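Old desktop shuts off by itself after 5 min, dust or dying power supply?

Posted in Home Computers, Repairs and Upgrades

Tarık Bozkurt
Got a hand-me-down tower from my uncle, use it for bills and my daughters homework. Since June it just goes black. No warning, no blue screen. Comes back if I wait a bit, then same thing again. Fan gets loud first. Don't want to spend 200 on a newer one if I can help it. Where do I start?

3 replies

Relu Filip
had this. was the power strip. try the wall outlet

Ecaterina Enache
Loud fan then black – sounds like heat to me. Install any free temperature program and watch the processor number while it runs. Mine shut down at almost 90. If it climbs fast like that you need to clean it and probably redo the thermal paste, it dries out after enough years. Small tube is cheap. Clean the old stuff off with rubbing alcohol and a coffee filter, pea sized dot, done. Dont run it with no paste "just to test", I did that once.
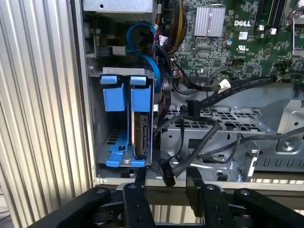 Unplug it first, then hold the power button a few seconds, then touch bare metal before you reach in. Side panel comes off and you can get at most of it from there. Look at the heatsink, the silver block with the thin fins standing close together on the green board – lint packs down in between and you can't always see it from the front. Canned air, short bursts, keep the can upright. Hold the fan blades still with a finger.

Nikola Omerović
What she said, but if temps look normal swap the power supply. Check the shape before you buy, some Dells take an odd size. I got a used one from Skavwood, been fine so far.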